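The Stop That Did Not Stop
How a loose connector and a silent timeout let a picking cell run on without its sensor
By Magdalini Lazaridis
30 May 2024

The fault report filed at Zundier's test hall in Astville is two lines long. It says that the conveyor in the small-parts cell failed to halt for a pick, and that the arm closed on air and then struck the side rail on its way back. The damage was a bent fingertip and a scratch. It took four people most of a month to agree on what had happened.

The cell is a simple one. A belt carries one workpiece at a time toward a pick point. A presence sensor reports the part, the controller stops the belt, and the arm takes the part away. Zundier builds cells of this type for makers of molded fittings, and it keeps one in Astville for training and for trying out software before release.

Marianna Olszewski, who maintains the cell, had run 557 cycles that day without an error. On the next one the belt kept moving. The arm was sent to the pick point anyway, because the controller believed a part was there.

"The first thing everyone looked at was the gripper," she says. "It was the thing that was bent."

The gripper was within tolerance. So was the arm calibration, which was checked twice. Attention moved to the conveyor drive, supplied by Śliwiński, and then to the drive's braking ramp, which had been changed in a recent update. Rolling back the update made no difference. The fault returned after 200 cycles, and again on the following shift after 20.

Przemysław Kaczorowski, a controls engineer, then logged the sensor input directly at the terminal block and left the controller's own records aside. The two did not match. At the terminal block the signal dropped out for short periods. In the controller's log it never dropped at all.

The cause of the dropouts was mechanical. The sensor lead joined the cell wiring through a small plug that had no latch and no strain relief. Vibration from the belt frame worked it loose by degrees, until contact was lost and regained several times a minute.

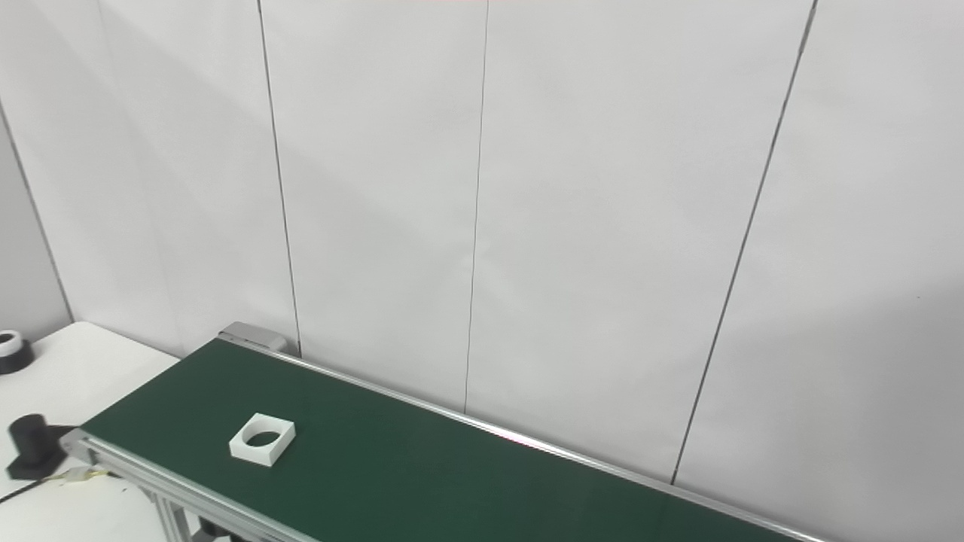
A bad plug should have been a nuisance and nothing more. The input was meant to be supervised: if the signal went missing, the controller was to stop the belt, hold the arm and raise an alarm. What it did was keep the last valid reading. The setting responsible is called hold-last-value, and it exists to ride out electrical noise. The specification allowed a hold of 20 milliseconds. In the Astville cell it was set to 900.

At normal belt speed, 900 milliseconds is long enough for a part to pass the pick point and be well down the belt. If the last valid reading was "part present," the arm went in. If it was "no part," the belt ran on past a real part. Both cases had occurred. The second had been written off as operator error.

Anas Awad, who reviewed the case for Zundier's safety group, found the longer value in a commissioning file from the previous September. It had been entered during a noise test and carried over when the file was copied as a template. Three other cells had been set up from that template.

"The number was legal," Awad says. "The software accepted anything up to a full second. No warning, no note in the log."

He is careful to separate this from the safety circuit proper. The emergency stop and the guard interlock are hardwired and were never affected. But the reset procedure allows a technician to reach in for a dropped part once the arm is reported as waiting, and that report depended on the same held input – a point the risk assessment had missed. No one was hurt. Reaching in is now permitted only with drive power isolated.

The repairs were modest. The plug was replaced with a screw-locking type from Valard, and the cable was clamped to the frame. The hold time has been capped in software at the specified value. A dropout of any length is now written to the log with a time stamp, and repeated dropouts stop the cell.

Acceptance testing was changed as well. The old procedure checked that the belt stopped when a part arrived. The new one requires the tester to pull the sensor lead with a part in transit, at full speed, and to record what the arm does. Bogumił Zalewska, who wrote the procedure, would like it extended to every input that can start a motion. That work is still open, mainly for reasons of time – each added input means another set of runs on a cell that is also booked for training.

The other three cells have been corrected. One of them had a loose plug too, and 20 unexplained missed picks on its record.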